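Workshop > Bench Automation > Choosing a Gripper

February 6, 2024
By Ebenezer Appiah

Every gripper maker says its fingers will pick up anything. I've tried the Plestell and the Birow for small sorting jobs at the bench, and I don't believe either of them. A few tips before you spend money.

Test with plain blocks first, in a simulator if you have one. Mix the sizes and push them close together. A lone cube in the middle of a table proves very little, and that's what the sales clips always show.

Put the camera view from the wrist up on a screen and look at how much of it the finger covers. With a wide finger you can lose a big piece of the picture just when you need it.
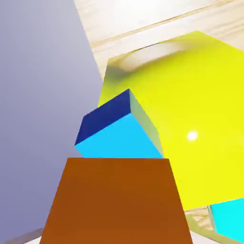 Glossy parts are the other thing to check. Shine and reflections can fool a color filter, so don't set your thresholds on one flat patch. Take samples from the lit faces and the dark ones too.

Don't trust a score from 10 grabs. I run 200 per gripper and write down every miss, including the ones where a neighboring block gets bumped. The Birow got 160. The Plestell did a little better, but I had to slow the arm down to get there – and the brochure says nothing about speed.

Simulated friction is kind. Repeat at least 100 of the grabs on the real bench, with dusty parts, before you order a second set of fingers.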